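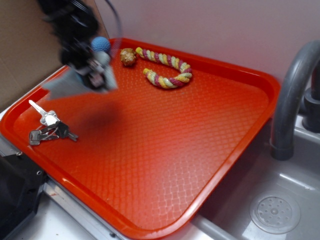

Szabolcs Balogh wrote to us in July that he had given up on Hungarian twice before he came to Medve, and that what finally got him through was a room full of people who were just as bad at it as he was. We love that letter! It's pinned up next to the coat hooks.

Medve is a small evening language school. We teach Hungarian, Finnish and Estonian to adults, mostly people with a grandmother's recipe cards they can't read, or in-laws they'd like to talk to, or a train trip coming up. Some just like long words, and that's fine with us.

Groups are kept to 11 people. You'll speak from the first evening – badly, cheerfully, with a lot of pointing – and the grammar comes in once you have something to hang it on. We wrote our own course book, Trosora, after years of photocopying other people's. It runs to 266 pages and is now in its third printing, with the mistake in the chapter on vowel harmony fixed at last (thank you to everyone who wrote in).

Peiyu Yao runs the Finnish side and started our reading circle, which meets over soup at 6 p.m. and is open to anyone past the beginner course. They're partway through a detective novel and have strong feelings about the brother.

We also have a lending library of 2,157 books, comics and old magazines. Students borrow for free, and you can keep things over the summer if you tell us first.

New courses start in September and January. Come and sit in on a class before you sign up, any class you like, even one well over your head. Tea is in the hallway, and the front door sticks, so push hard.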